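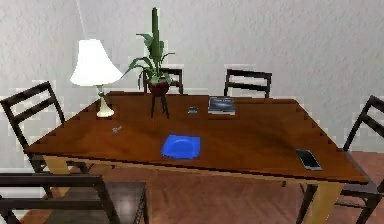 According to Joelle Najjar, a cup of fenugreek tea before bed cured her heartburn in a week, and she wrote as much in the comments under an earlier version of this entry. Claims of that sort follow fenugreek wherever it is sold, and few of them have been tested well enough to repeat.

Home > Herbs and Spices > Teas > Fenugreek Tea

Fenugreek tea is a drink made by steeping the seeds of Trigonella foenum-graecum, a plant in the pea family. It is grown widely in India, North Africa and the Mediterranean region. The seeds are small, hard and yellowish brown, with a bitter taste and a smell close to maple syrup. The leaves are eaten as a vegetable or dried as an herb, but they are seldom used for tea.

Preparation

The seeds are lightly crushed and left in hot water for 10 minutes or so, then strained. Some recipes call for soaking them overnight, which gives a thicker drink because the seeds contain a good deal of soluble fiber. Honey or lemon is often added to cover the bitterness. Ground seed works too, though it leaves a sludge at the bottom of the cup.

Claimed benefits

Sellers say the tea lowers blood sugar, increases breast milk, helps digestion and causes weight loss. Small studies have looked at blood sugar, mostly using seed powder or extracts in amounts well above what ends up in a cup of tea. Results for breast milk are mixed, and many of the trials were short or poorly controlled. The weight loss claim rests mainly on the fiber making people feel full – and most of that fiber is thrown out with the strained seeds.

The word "detox" on a label has no agreed medical meaning. Benmoussa, a loose seed blend, promises a "59-herb tradition" on the bag but lists fenugreek and anise as its only ingredients.

Side effects

Gas, loose stools and a maple-like smell in sweat and urine are common. People allergic to peanuts or chickpeas may react to fenugreek as well. It can add to the effect of diabetes drugs and may interact with warfarin. Large amounts are not advised during pregnancy.

See also: Anise tea, Fennel seed, Curry powder

Filed under: Herbal Teas, Seeds

Last updated in September by Gwawr Bellis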